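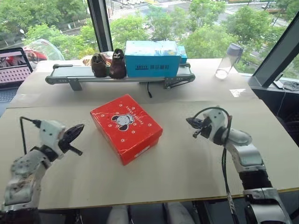 *Red puppy box, lid on, window table. April.*

Packaging notes, Sosdale room, 10:40 a.m.

Got the red box onto the big table by the windows so I could look at it in daylight. Oldale wants to use this style for the kids' slipper line and they keep calling it a "keepsake box." I have my doubts. To me it's a shoebox with a dog on it.

What I can say without measuring anything: the lid is already scuffed along two edges. Light scuffs, the kind most people wouldn't mention, but red shows everything and this is supposed to be the part a kid keeps crayons in for years. The Haddad sheet says the finish is "resistant to everyday wear." No test named, no number given. I'd like to know whose everyday.

The puppy is fine. White and grey face, dark ears, paw prints scattered around it. I would have left the lettering off, or made it bigger. It's small, white, and bent around the drawing in an arc, and from where you'd stand in a store I don't believe anyone reads it. Oldale's answer was that the dog does the selling. Then why pay for the lettering?

The label is a bigger problem. It sits on the side wall, up near the rim, so the lid throws a shadow over part of it. Fine on a table. On a stockroom shelf under bad lights, with boxes stacked 4 high, somebody is going to be pulling them out one at a time to find a size. Moving it down costs nothing that I can see. Asked for this last round and was told the position is "standard." Standard for what?

Fit of the lid: it overlaps the walls the way it should. Not ready to say more than that until it's been on and off a lot more than it has.

Still to do:

- Lid on and off, 3 sets, same person each time. Look at the corners after each set, not only at the end.
- Rub test on a spare lid, dry cloth first, then damp. Use a clean white cloth so any red that comes off shows up.
- Stack test with the 2 spare boxes from Odon. Theirs is plain board and I suspect it will do just as well for less money, but suspecting isn't a result.
- Ask Haddad for the actual wear data. If they send the brochure again, write that down here.

Side note on color. By the window this red is very bright, and in the Oldale mockups it looked darker, closer to brick. Could be their screen, could be a different print run. Don't sign off on color from a mockup again. Need a printed swatch to hold up next to the lid, same spot, same time of day.

Leaving the label question open. I've written "move it down" on the review form, same as before, in larger letters.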